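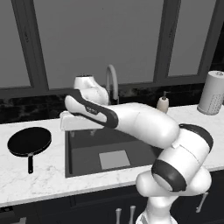
Home Kitchens, Week 3: Where Does the Water Go?

Last week we got as far as the stove and I ran out of time (I talked too long about chimneys, sorry!). So these notes pick up with water, and I'll come back to heat at the end because the two are hard to pull apart.

Start with carrying. Before pipes came indoors, somebody in the house hauled every drop, and what went in dirty had to be hauled out again. Try the bucket exercise from the handout before you do the reading — 10 trips from the yard tap to the back door, then write half a page on how your arms feel. I did it in November with the evening group and we were all very quiet afterward.

Once you've done that, the old floor plans make a lot more sense. Look at the Burnberg row houses in your packet. The wash area is stuck out back in a lean-to, as close to the pump as they could get it, and the cooking happens in the front room where the chimney is. You walked between the two all day long. Andor Fodor's essay calls this "the wet end and the hot end," and I'm going to borrow that for the rest of the term, so please learn it!

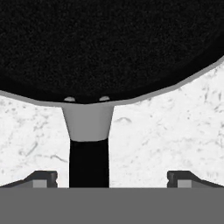 The hot end stayed put for a long time. You can't move a chimney without knocking down half a wall, so when pipes arrived it was the wet end that did the traveling. In the Jemmont flats the sink came in from the lean-to and landed under the window, and there it stayed. Why the window? Géza Gulyás argues it was mostly plumbing — an outside wall gave the drain a short run. I think light had a lot to do with it too, and I'd love for somebody to fight me on this in section.

A few things to watch for as you read:

The word "scullery" slides around. In the first two readings it means a separate room for washing up. By the third it can mean a corner with a sink in it. Check which one your author has in mind before you quote them.

Counters come late. People worked at a table in the middle of the floor, and the long unbroken work surface we all grew up with only makes sense once the sink and the stove are both fixed against a wall.

Rents went up with the pipes. The Jemmont ledger is messy, but the jump is easy to spot, and it's a good place to start if you're stuck for a paper topic.

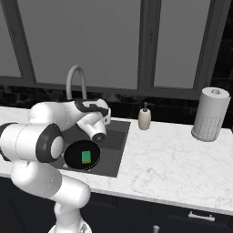 Fig. 3. Sink basin set into a white marble countertop.

For next time: read Fodor to page 26 and skim the rest. Draw your own kitchen from memory, mark the wet end and the hot end, and bring the drawing with you. Short response is 400 words, on paper please, and it can be about any kitchen you've lived with. Office hours are the same as before, and the door sticks, so push.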